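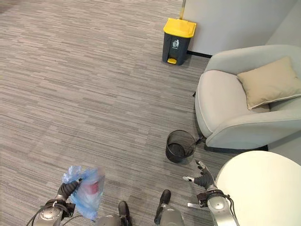
# The Price of an Empty Wastebasket

The pitch from Gendport is short. Put one of its two-armed robots in an office lounge and somebody else's trash stops being your problem. What the pitch leaves out is Rosimeire Magalhães, who looks after the machine and spends a good part of her morning on it before it touches a single bag.

I went to see her in April, expecting to be sold something. She didn't try. "It's a machine with a lot of joints," she told me. "Joints need looking at."

The assignment is modest: an armchair, a round table, a small basket and a pedal bin with a yellow lid. A person could clear the lot on the way to the coffee machine. Gendport calls this a starter layout, and its setup guide runs to 30 pages.

Most of those pages concern the hands. Magalhães begins with the fingers, bending each one through its travel and feeling for grit at the pivots. Carpet sheds, and the lint gets in. She wipes the black fingertip pads with a damp cloth, because a film of dust too thin to see is enough to let a plastic bag slide. Then she checks that the sleeve over the arm hasn't ridden down toward the joints. If it catches in a knuckle, the hand can stall halfway through a grip, and the software may decide the hand is holding something.

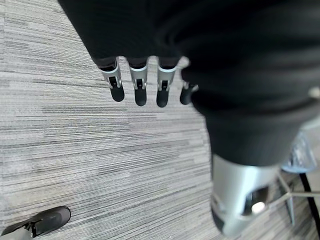

**How often do the hands need service?** The guide calls for a check every 14 days. Magalhães does hers every morning the robot is scheduled to work, and she says the longer interval was written by someone with a cleaner floor.

That gap between the guide and the floor is where my doubts live. Ismael Camargo, who runs installations for Gendport, prefers to talk about what the robot can do once everything is in order. He has a point as far as it goes. A thin bag is a nasty object for any gripper. It weighs almost nothing, it changes shape when you touch it, and its handles fold over on themselves. Getting one hand onto the gathered handles while the other steadies the side takes careful calibration of both wrists, and they have to agree with each other about where the bag is.

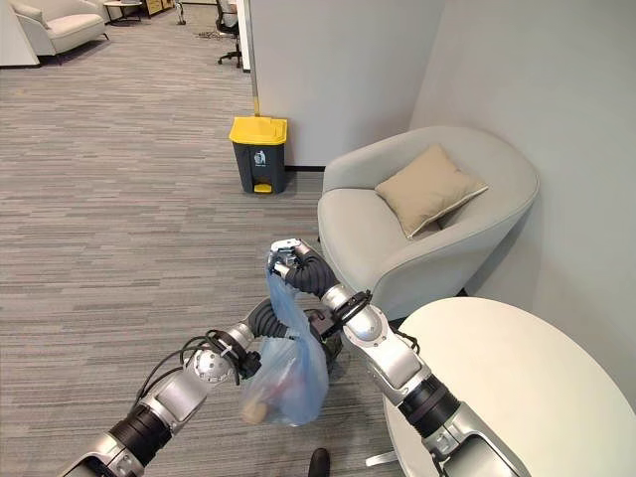

When they don't agree, you start over. Recalibration means parking both arms, touching the fingertips to a set of reference points, and waiting. Magalhães gives it 30 minutes if nothing is loose. A cable that has worked out of its clip can double that, so she runs her thumb along both arms first, looking for slack in the loops. Camargo left this part out of his tour.

He did show me the bottle test, which is used to tune grip force. Squeeze too hard and the plastic buckles. Too soft and the bottle slips through the fingers. Magalhães has 7 grip settings to pick from and uses 3. The others, she says, are for brochures. 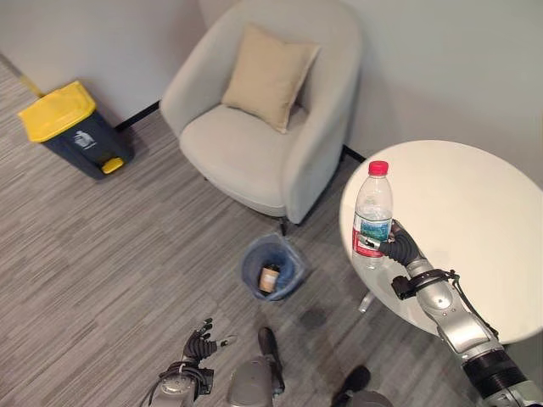
## Who Pays for the Morning

Ask Gendport what the upkeep costs and you get a monthly service rate. Ask who does the daily wiping, bending and cable checking, and you hear that it is "light operator care." At the site I visited, light operator care is a skilled technician's job, and it comes out of the customer's payroll.

Stalum, a rival supplier, folds the daily checks into its contract and charges more up front. I find that easier to believe, though I haven't watched one of its machines being looked after.

Magalhães is fond of the robot, in the way people get fond of an old truck. She thinks the hands are well made and the wrists are better than they used to be. She would like fingertip pads that swap out without a screwdriver, and a sleeve that stays where it's put. She has sent both requests to Camargo, who says they are on the list.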